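A morning at the Eltgate computer workshop

The Londisia reuse centre opened its Eltgate workshop to visitors for a morning in November, and I went along to see how old office desktops are taken apart. The building is a former print works of 2,000 square metres. Last year 2,978 machines came through it.

We began at the large slotted table, where a desktop case was lying on its side with the panel off.

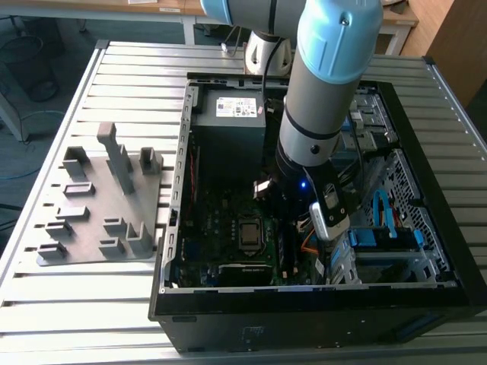
2 min read

With the case open it is easy to see how a desktop is laid out. The power supply and the drive cage take up a good deal of room, and the board covers the floor. Blue plastic latches are used at the drive bays.

The guide's advice was to look over the cables before touching anything else, and to make a note of where each one goes.

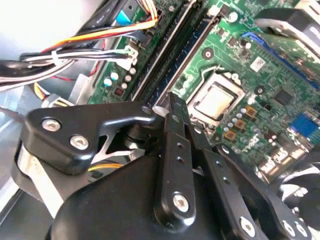 Filia Baek, visits writer

Memory slots have white latches at the ends, which are pressed outwards to free a module. The processor stays under its metal frame until the lever is lifted. Visitors were asked to handle boards by the edges.

Coffee was at half past ten, and then we moved on to circuit boards and how they are held.
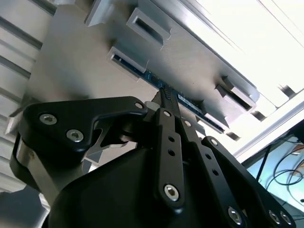 Workshops and Repair

The grey plate has slotted brackets standing up from it, and a blue board sits in it. I would have liked longer on this part of the tour.

Last came a Dell motherboard with an NVIDIA Quadro card fitted. Cards of that kind were sold for design work, and the centre tests them before they go on the shelf.

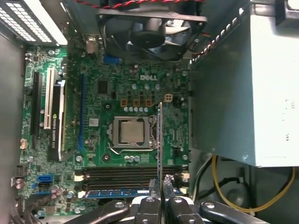

Do I need to book for the next open morning?
Places are free but limited, so book through the centre's website. Parking is at the rear of the building.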